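5장. 원격 조작으로 작업 시연하기

5.1 개요

이 장에서는 Skesik 원격 조작기로 로봇 팔을 움직여 주방 작업을 시연하고, 그 기록을 Pärn 학습 프로그램에 넘기는 절차를 설명합니다. 팔을 직접 손으로 잡고 이끄는 방식(직접 교시)은 5.6절에서 따로 다룹니다.

시연을 시작하기 전에 3장의 팔 고정과 4장의 카메라 보정을 마쳐야 합니다. 보정 후에 카메라 브래킷을 건드렸다면 4장을 처음부터 다시 수행하십시오. 보정값이 틀어진 상태로 저장한 시연은 나중에 고칠 수 없습니다.

5.2 작업대 준비

1. 팔의 작업 반경 안에 유리컵, 칼, 뜨거운 조리 기구가 없는지 확인합니다.

2. 토스터와 오븐 등 작업에 쓰지 않는 가전은 전원 플러그를 뽑습니다. 전선이 그리퍼가 지나가는 경로에 걸리지 않도록 벽 쪽으로 정리합니다.

3. 시연에 쓸 물건을 배치합니다. 수납함이나 서랍장은 손잡이가 팔에서 보이는 방향으로 놓고, 서랍을 당겼을 때 본체가 따라 움직이면 바닥에 미끄럼 방지 패드를 붙입니다.

4. 나머지 물건은 평소 쓰던 자리에 둡니다. 조리대를 완전히 비우고 기록한 시연만으로 학습하면, 물건이 놓인 실제 조리대에서 성공률이 떨어집니다.

5. 조명을 켜고 블라인드를 내립니다. 한 묶음의 시연이 끝날 때까지 조명 상태를 바꾸지 마십시오.

주의: 금속 손잡이와 스테인리스 표면은 빛을 강하게 반사합니다. 미리보기 화면에서 손잡이 윤곽이 하얗게 날아가면 노출을 한 단계 낮추십시오.

5.3 조작기 연결

1. 조작기의 전원을 켜고 상태등이 녹색으로 바뀔 때까지 기다립니다. 보통 약 30초 걸립니다.

2. Vonolix 제어반에서 "원격 조작"을 선택합니다.

3. 조작기를 팔의 현재 자세와 비슷하게 맞춥니다. 두 자세의 차이가 크면 제어반에 오류 코드 41이 표시되고 연결이 거부됩니다.

4. 발판을 밟습니다. 발판을 밟고 있는 동안에만 팔이 조작기를 따라 움직입니다.

5. 그리퍼를 두세 번 열고 닫아 손가락이 끝까지 움직이는지 확인합니다.

경고: 발판을 밟은 상태에서 작업 반경 안으로 손을 넣지 마십시오. 물건을 다시 놓아야 할 때는 발을 떼고 제어반의 "잠금"을 누른 다음 손을 넣습니다.

5.4 서랍 작업 시연

한 번의 시연은 시작 자세에서 출발하여 시작 자세로 돌아오는 것으로 합니다.

1. 팔을 시작 자세에 두고 "기록"을 누릅니다. 신호음이 난 뒤 2초 동안 움직이지 마십시오.

2. 그리퍼를 손잡이 위로 옮깁니다. 손잡이에 가까워지면 속도를 줄이고, 손가락 사이의 중심을 손잡이 가운데에 맞춥니다.

3. 위에서 내려가 손잡이를 잡고 서랍의 레일 방향으로 곧게 당깁니다. 비스듬히 당기면 서랍이 레일에 걸리고, 그 움직임도 그대로 학습됩니다.

4. 서랍이 원하는 만큼 열리면 그리퍼를 벌리고 수직으로 들어 올립니다. 옆으로 빠져나오면 손가락이 손잡이에 걸릴 수 있습니다.

5. 조리대 위의 다른 물건을 옮기는 작업이 포함된 경우, 그리퍼를 그 물건 위에 잠시 세운 뒤 내려갑니다.

조리대에서의 그리퍼 위치: 첫 번째는 서랍 손잡이 위, 두 번째는 작은 나무 블록 쪽.
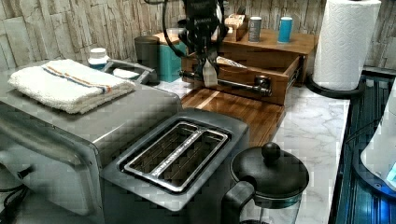
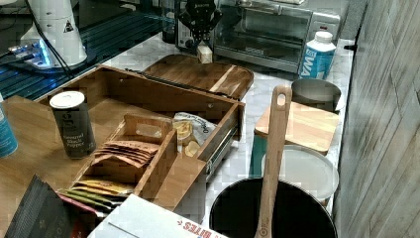 6. 작업이 끝나면 팔을 시작 자세로 되돌리고 "기록 종료"를 누릅니다.

7. 제어반에서 "성공" 또는 "실패"를 선택합니다. 물건을 떨어뜨렸거나 서랍 본체가 밀려난 경우에는 작업을 끝까지 마쳤더라도 "실패"로 저장합니다.

8. 물건을 처음 위치 근처로 되돌려 놓고 다음 시연을 시작합니다. 위치와 각도는 매번 조금씩 바꿉니다.

참고: 같은 작업을 최소 22회 기록해야 학습을 시작할 수 있습니다. "실패"로 저장한 시연은 이 횟수에 포함되지 않습니다.

참고: 조작자가 바뀌면 제어반에서 조작자 이름을 변경하십시오. 사람마다 접근 속도와 잡는 위치가 다르므로, 이름이 섞이면 나중에 묶음을 나누기 어렵습니다.

5.5 기록 확인과 삭제

1. "시연 목록"에서 방금 저장한 항목을 엽니다.

2. 재생하면서 손잡이를 잡는 순간에 손가락이 화면에 보이는지 확인합니다. 팔이 손잡이를 가린 구간이 길면 삭제하고 다시 기록합니다.

3. 중간에 오래 멈춘 구간이 있으면 "구간 자르기"로 제거합니다. 그리퍼가 열리거나 닫히는 구간은 자르지 마십시오.

4. 확인을 마친 항목에 표시하고 "Pärn으로 보내기"를 누릅니다. 전송 중에는 제어반의 전원을 끄지 마십시오.

주의: 삭제한 시연은 복구되지 않습니다.

5.6 직접 교시

조작기가 없거나 짧은 동작 하나만 가르칠 때 사용합니다. 그리퍼 뒤쪽의 손목 부분을 양손으로 잡고 "자유 이동"을 누르면 팔의 저항이 줄어듭니다. 손가락 부분을 잡고 끌면 힘 센서 값이 틀어지므로 반드시 손목을 잡으십시오.

직접 교시에서는 조작자의 손과 팔이 카메라에 함께 찍힙니다. 따라서 저장되는 것은 관절 경로뿐이며, 영상은 학습에 쓰이지 않습니다. 물건의 위치가 바뀌는 작업에는 5.4절의 방법을 사용하십시오.

관절 경로를 재생할 때는 속도를 가장 낮게 설정하고 비상 정지 버튼에 손을 올려 둡니다. 경로 파일 형식은 부록 C(작성: Tõnu Jõgi)를 참조하십시오.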